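Rechercher dans l'encyclopédie Rechercher OK

Table modulaire de réunion

Une table modulaire de réunion est un grand plan de travail formé de plusieurs éléments juxtaposés, destiné à recevoir un groupe autour d'une surface commune. On la rencontre dans les bureaux, les salles de formation, les bibliothèques et les ateliers. Elle se distingue de la table monobloc par ses joints apparents, et du bureau individuel par sa profondeur.

Caractéristiques

Les éléments sont le plus souvent rectangulaires, mais il existe des segments trapézoïdaux ou arrondis qui servent à fermer un angle. Le plateau est généralement clair -- blanc, gris pâle ou imitation bois -- et le piètement fin, pour laisser passer les jambes et les chaises. Une fois les éléments rapprochés, il reste entre eux une ligne de jonction plus ou moins visible selon la qualité de l'assemblage. Les petits objets ont tendance à s'y loger.

Le fabricant Culovitz propose dans sa série Ondance un plateau de 3000 mm obtenu par l'assemblage de deux éléments, sous la référence 1211. La maison Filetti emploie un système à crochets qui permet de séparer les segments sans outil.

Objets courants 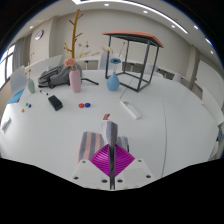

Les objets posés sur une table partagée se répartissent en trois groupes. Le premier comprend le matériel d'écriture et de présentation : marqueurs, stylos, effaceurs, télécommandes. Le deuxième réunit les menus objets sans place attitrée, tels que bouchons de bouteille, perles, pions de jeu ou sachets. Le troisième est constitué par le décor, qui occupe d'ordinaire le bord le plus éloigné des places assises.

Les sacs des usagers forment une catégorie à part. Posés à plat sur le plateau, ils prennent autant de place qu'un poste de travail, et beaucoup de règlements intérieurs demandent de les laisser au sol ou au vestiaire.

Décor

Le décor de table repose surtout sur des vases de petite taille, en teintes pastel, garnis de fleurs séchées ou artificielles qui ne demandent pas d'eau. Les vases étroits accueillent une seule tige, les plus larges un bouquet court. Un petit support métallique ouvert, en forme de cube, peut servir à varier les hauteurs.

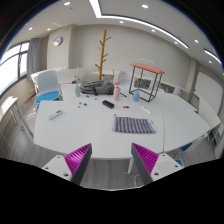

Torchon rayé plié sur une grande table blanche ; vases et support noir à dessus corail vers le fond.

Entretien et rangement

Un plateau clair laisse voir les traces de feutre et les auréoles. L'essuyage se fait avec un chiffon doux ou un torchon à peine humide, dans le sens de la longueur, en terminant par les joints. Les produits abrasifs sont à proscrire. Dans les locaux de l'entreprise Sánchez, dont le mobilier commun compte 40 tables de ce type, le torchon reste plié sur le plateau entre deux passages.

Le rangement précède l'essuyage. Les petites pièces sont regroupées dans une boîte ou une coupelle, les télécommandes rendues à leur appareil, les marqueurs rebouchés et couchés à l'horizontale. Le décor se déplace en dernier.

Voir aussi

Bureau partagé -- Linge de table -- Vase soliflore

Dernière modification : 20/6/24
Contact -- Mentions légales -- Tous droits réservés -- Haut de page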